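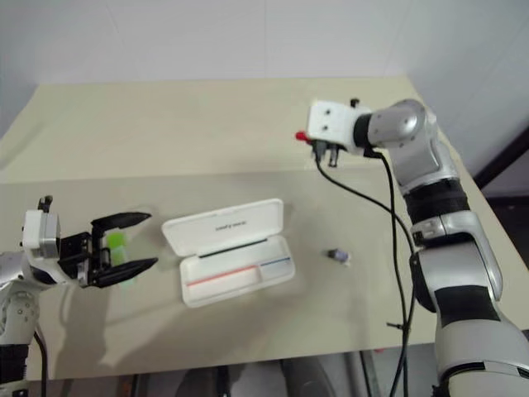 Hạnh Lâm wrote in to ask whether the lid would stay up while she filled the tray with one hand, and said she had given up on zip pouches for her desk because everything ends up in the same corner. She wanted a hard case that opens flat on the table and keeps the long things away from the short things.

The hinged case is the style we recommend for that. The notes below cover the Dalis, which is our standard desk case, and the parts and options sold with it.

Dalis Hinged Desk Case
Sold by Plilosico
Item 395

Overview

The Dalis is a hard plastic case for pens, markers, caps, erasers and other small desk items. It can also hold a pair of folding glasses if the frames are slim. The case is rectangular with rounded corners, so it slides in and out of a bag without catching on the lining. The base is a shallow tray with 2 compartments, one longer and one shorter. The lid is hinged at the back.

To answer the question that came in: yes, the lid stays up on a level table. It may fall shut if the case is tipped forward or set on a soft surface such as a bed or a car seat.

What fits

The longer compartment takes standard pens, pencils and most slim markers. Thick markers and highlighters should be checked against the inside depth before you order. A marker that is too thick will hold the lid open and put a strain on the hinge.

The shorter compartment is meant for loose parts: spare caps, lead refills, erasers, a small sharpener. Round parts roll, so put them in the tray before you put them down on the desk. We sell more replacement caps than any other spare.

The case is not made for scissors with open blades, liquid ink bottles or paint.

Filling the case

Set the case on a flat table and open the lid all the way. Put the long items in first, all facing the same direction. Add the small parts last. Close the lid with light pressure in the middle of the front edge. If it does not close, take out the top item and try again. Do not force it.

Cleaning

Wipe inside and out with a damp cloth and a little dish soap. Dry it with the lid open. Pencil marks come off with a plain white eraser. For ballpoint ink, use a small amount of rubbing alcohol on a cotton swab and test a hidden spot first. Keep the case out of the dishwasher and away from radiators.

Options and spares

Nisura insert: a thin felt pad for the longer compartment. Cuts down on rattle. Trim to size with scissors.
Radonjić cap set: 4 spare marker caps, mixed sizes.
Classroom carton: 24 cases, one finish per carton. Name labels are not included.

Ordering

Single cases ship in a padded mailer. Classroom cartons ship by ground only and need a street address. Orders placed before noon go out the same day.

Returns

Unused cases can be returned with the original packing slip. If a hinge arrives damaged, send us a photo of the case with the lid open and we will ship another one. You do not need to return the damaged case. Cap sets can be returned only if the bag is sealed.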